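Gallery: Detia blue, with bags and plates

Detia is the second of the wallpapers Waraporn Kaewmanee drew for us at Suksawat, and it went into the catalogue in November. Most of the questions we get about it concern colour and scale. A sample square shows neither very well. Below is the blue colourway on three walls with a few small items in front of it. Notes on the pattern, the floor and the pieces follow, along with ordering details for anyone who wants a length.

The ground is a sky blue with a white grid over it. The grid lines bend and run together in places. Waraporn drew them by hand and we left them as they were. The flowers sit on top of the grid and are built up from overlapping circles. Most are black and white, and some have yellow in them. They vary a lot in size, from small clusters to blooms that take up a good part of a wall in a small space. 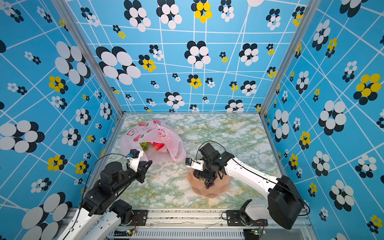

Detia in blue on three walls, with the pale marble-pattern floor, the strawberry-and-green fruit bag and the peach scalloped plate.

The paper

Detia comes in rolls 12 metres long. The drop is long because of the large flowers, and you will lose some paper to matching. If you are papering a small area such as an alcove, a play corner or the back of a shelf unit, you can ignore the match and hang the lengths as they come. The grid is irregular enough that a join doesn't stand out much.

The big flowers do need a bit of thought. Before cutting, roll out a full length on the floor and decide where you want the largest one to land. High on a side wall works well. So does low in a corner, where part of it runs behind whatever is standing there. We would avoid putting one dead centre at eye level unless it is the only thing you want people to look at.

The black and yellow flowers read as much stronger than the black and white ones from across a room. There are fewer of them in the repeat for that reason. One customer asked whether we could supply the paper with no yellow at all – we can't in this colourway, but the grey version is plain black and white throughout.

The floor

The flooring shown is a marble pattern in pale white with mint green and light yellow veining. We stock it as Cater, in the light finish. It is quiet enough to go under a busy wall, and the yellow in it picks up the yellow in the flowers. The darker Cater finishes are harder to match with Detia and we don't suggest them for small spaces.

The bag

The translucent pink plastic bag has red cartoon fruit and red lettering printed on it. It is from the Bimley range of small bags for play shops and party tables. The bags are sold in packs of 8 and in cartons of 96. They will hold a few pieces of play fruit without trouble. With two pieces inside, as here, there is room for more.

They are thin. For a play corner that gets daily use, buy the carton and expect to replace them. They can be wiped out with a damp cloth but shouldn't go through the dishwasher, and they lose their shape if left in a hot car.

The plate

The scalloped plate is the peach one, also Bimley. We have it in mint and white as well. The peach shows up best against blue, and it is the one we sell the most of. Scalloped edges collect crumbs if you use the plates for real food, so give them a rinse straight after.

Putting a corner together

If you want a similar look at home or in a classroom, start with the walls and floor and add the small things last. Two or three pieces are plenty against this paper. Pink and peach both hold up well in front of it. Blue items tend to disappear, and so do most things with a black and white print.

Leave some clear floor between the pieces. Children will spread everything out in any case, but it is easier to tidy a corner where the bag and the plate each have a usual spot.

Ordering

Rolls of Detia are cut to order from the current print run of 800. Samples are A4 and show part of one flower only, so please look at the picture on this page as well before choosing. Screens vary, and the blue is slightly softer on paper than it looks on some phones.

The grey colourway has its own gallery page, which will be added once the new floor samples are in.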